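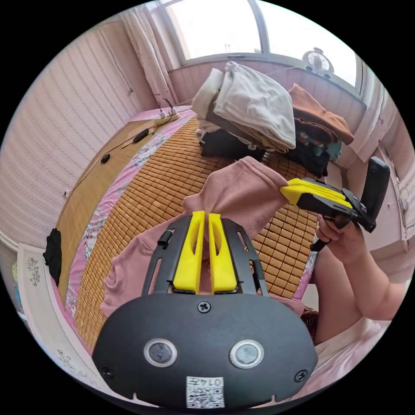

Kiltlow widens home program for hand-guided robot teaching

Kiltlow, which builds software for household robots, said on 25 November 2023 that it is extending its home teaching program to 13 more apartments in Drondgate. The work will run until the end of December.

People in the program show a task with a pair of hand-held grippers, one in each hand. They fold a shirt or sort a pile of clothes the way they would on any evening, only with two yellow fingers on each side in place of their own. The recordings are then used to train a two-armed robot named Trolov.

The company has collected 2695 recordings so far. After checking, 1728 were kept for training. The rest were dropped, most often when the software lost track of where one of the grippers was, or when a garment slipped and the person started over partway through.

Laundry makes up the largest share of the set. Kiltlow said it wanted bedrooms more than lab tables for this part of the work, with soft bedding, woven mats, cords and clothes already stacked nearby. 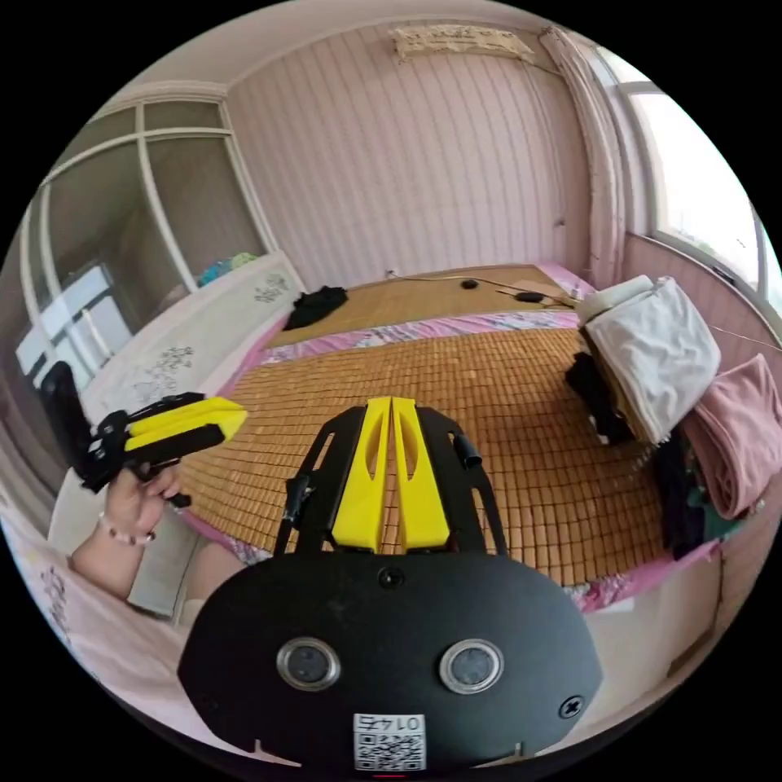

Pallavi Rajput said the hard part is slowing down, and that it took her seven or eight shirts before she stopped tugging at the sleeves. She would like the trigger to be lighter, as her fingers get tired well before a session is over.

Kiltlow said a softer trigger spring is being tested and should reach homes in December. Sessions will also be cut to 7 folds at a time, with a break between them.

The firm tried remote control first, with a person steering the robot's arms from a desk. That method is still used for kitchen tasks at its Nigam site, where the arms are fixed to a counter. For clothes it was slow, and operators had trouble judging how hard they were pulling on thin fabric.

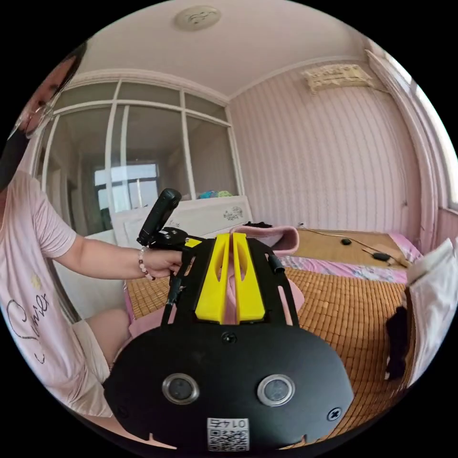

A gripper in hand beside the bed, with pink cloth on the mat.

Homes that want to join can sign up through the Drondgate office. Kiltlow has not said when Trolov will be tried outside its own rooms.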